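Pluluston Garment Folding Set

Overview
Pluluston is a collection of garment folding sessions on a flat tabletop. Each session covers one item, from the moment it is laid out to the moment it is set aside. The set holds 974 sessions and is maintained by Hường Hứa and Sang Tạ at Cukik.

Contents
Garments are everyday tops: T-shirts, long-sleeved shirts and light sweatshirts. Socks, underwear and anything with a zipper are excluded. Colors run from white to near black. Dark items make up more than 200 sessions and are tagged "dark" in the index, as their creases and hems are harder to label.

Setup
The table surface is white. A green cloth hangs behind it. Garments are placed by hand before each session and are not ironed. Collar direction is not fixed and is recorded in the field collar_dir.

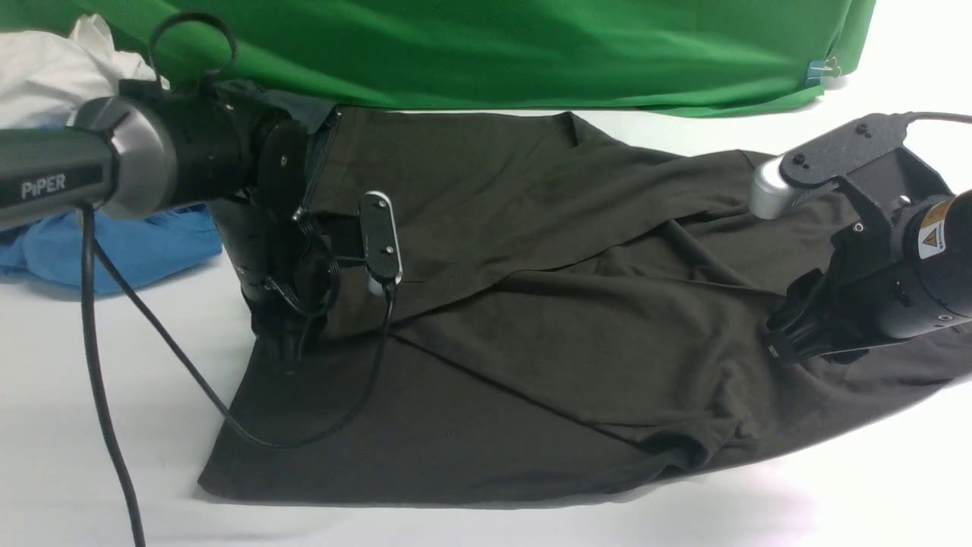

Fold states are labeled at 3 levels: spread, partial and folded. A garment counts as partial once any layer crosses the body, including diagonal folds that do not follow a standard pattern. Bunched fabric at one side does not change the state and goes in the field loose_side (left, right, both, none). A straight hem is marked only if its full length is visible.

Files
index.csv: one row per session
labels/: fold state, collar_dir, loose_side, hem
splits/: train and test lists, with 100 sessions in test

Splits are made by garment. No item appears in both lists.

Known issues
Fabric type was entered by eye in the Gillis batch and should be treated as approximate. Sizes are missing for the Chu batch. Labels for dark garments were revised in May; earlier copies of labels/ should be replaced.

Corrections
Send the session number and the field name to Sang Tạ. Label changes are listed in changes.txt.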